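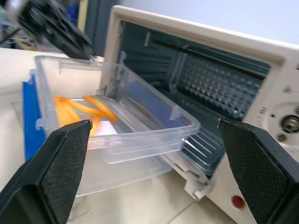 So does a robot arm in the kitchen mean fewer people in the kitchen?
Fewer people doing the dull bits, and the same number of people on the rota, so far. Whether it stays like that is up to whoever writes the rota.

I work at Elletti, the lunch place behind Punetti. Six of us on a weekday. Since July we've had the arms on the snack counter, doing tubs and the little oven. Tub up to the oven, chips in, chips out, over and over. Slow. Slower than Nhàn, who did that counter for four years and could do it while arguing about football.

I'm not against it. Want that said first, because the last time I wrote about work I got told I was scared of progress. I'm not. I have burned my wrist on an oven door more times than I've had a pay rise.

But look at what changed. The chip station was rubbish work, fine, yes. It was also where you stood when your back was bad. Where we put new starters in their first week so they could watch everyone else and learn who to ask. Mwajuma learned the whole kitchen from that spot. Now the new lad starts on the grill at noon with 30 tickets up and nobody has time to say hello to him.

Easy jobs do something. Managers see an easy job and think, waste.
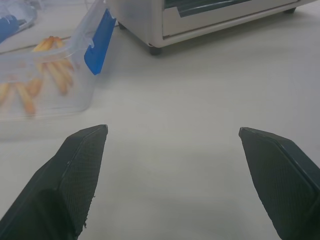

And then there's the minding. Somebody has to keep an eye on the arms, and that somebody is Tín, on the same money as before. He refills, he wipes down, he stops it when a lid goes on skew. He likes it, he's good at it. At Drurkberg they apparently call that a technician and pay for it. Here its called "helping out".

Vy, our manager, says the hours saved go back to us. Some have! We get a proper sit-down break now, 27 minutes on a good day, and I'd be lying if I said I'd give it back. She fought for that. But it's not written down anywhere, and what isn't written down goes the first time there's a bad month.

So what I'd ask for, if anyone at head office reads these things. Put the break in the contract. Pay Tín for the job he's doing. Keep one soft station for the new ones and the sore ones, even if a machine could do it, even if it looks daft on a spreadsheet. And ask us before the next lot goes in. We definately know which jobs want taking away. Bins. The fryer filter. Start there, I'd carry the thing in myself.

Châu reckons none of this will happen and we should all apply to Edet. Maybe. I'm on at six tomorrow so I'll leave it there.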